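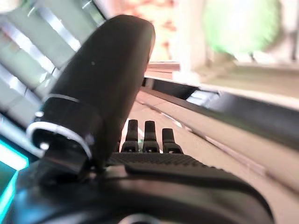
3.2 Collecting demonstrations by remote control

All demonstrations were recorded at the Zukwood site on the Leltivix hand, with the operator seated in the next room. The operator wore a tracked glove, and finger angles were mapped to the hand joint by joint. Thumb opposition was handled separately, as a direct mapping placed the thumb too far from the fingertips for small objects. We followed the correction of Ó Dubhghaill and scaled the thumb angle by a constant fitted once per operator.

Figure 4. View from the wrist camera. The thumb stands at left, three fingertips at center, and the gap between them is open.

The wrist view was the only image given to the policy. A fixed overhead camera was used by the operator during recording and was dropped before training. Because the thumb hides a large part of the wrist view, operators were told to approach objects from the fingertip side where possible.

We recorded 3979 episodes. Episodes in which the glove lost tracking, or in which the operator released the enable pedal before the task was complete, were removed. This left 3561 episodes across 8 tasks. Start and end pauses were trimmed automatically, but pauses within an episode were kept.

For 2 of the tasks we also collected demonstrations by hand guiding, using the Plukbridge protocol. These are treated separately in Section 4.3, as the guiding hand often enters the wrist view.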